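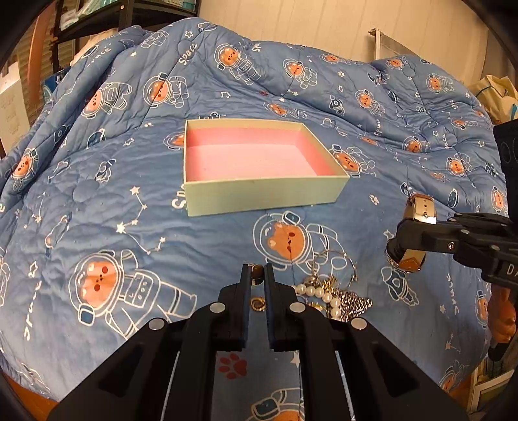
**Abbildung 3:** Aufgabe »Schmuck einräumen«, Blick aus der Kamera am Handgreifer. Der zweite Greifer hält die Armbanduhr, die Schachtel ist noch leer.

### 3.2 Aufnahme der Demonstrationen

Angefangen haben wir in Patow auf einem Labortisch mit grauer Matte, und ich war ehrlich gesagt ziemlich stolz auf die sauberen Bilder. Dann kam der erste Test in der Wohnung in Gronow, und die Policy griff munter daneben! Seitdem nehmen wir dort auf, wo der Kram auch sonst liegt, in diesem Fall auf einem Bett. Die blaue Decke mit den Astronautenbären (Abb. 3) ist für ein Sehmodell eine ziemliche Zumutung: überall Sterne, Raketen und Pfotenabdrücke, dazu Falten, die nach jedem Durchgang anders liegen. Genau so etwas wollte ich im Datensatz haben.

Eine Demonstration läuft bei uns so: Die Person nimmt in jede Hand einen Greifer und legt die Schmuckstücke nacheinander in die mintgrüne Schachtel. Die Reihenfolge geben wir nicht vor. Das hat mir beim Auswerten einige Nerven geraubt (dazu mehr in Abschnitt 4.1), aber die Leute arbeiten flüssiger, wenn man sie einfach machen lässt. Insgesamt haben wir 206 Demonstrationen aufgezeichnet, davon sind nach dem Aussortieren 200 ins Training gegangen. Die übrigen sechs hatten Lücken in der Posenschätzung, meistens weil eine Hand zu dicht über der Decke hing.

Am meisten Kopfzerbrechen machen die kleinen Teile. Eine Uhr mit Armband lässt sich prima zwischen zwei parallelen Fingern halten, bei einem goldenen Ringanhänger oder einer einzelnen dunklen Perle sieht das anders aus, die sinken gern in den Stoff ein. Wir haben deshalb erlaubt, ein Teil erst ein Stück zu schieben und dann zu greifen. Perlenkette und Gliederarmband dürfen ruhig verheddert liegen, wir ordnen vor dem Start nichts. Nach jeweils 10 Durchgängen wird neu gestreut und die Schachtel versetzt.

Für den Vergleich mit dem Datensatz aus Nanville (300 Demonstrationen, einfarbige Unterlage) haben wir dieselbe Netzarchitektur und dieselbe Bildauflösung verwendet.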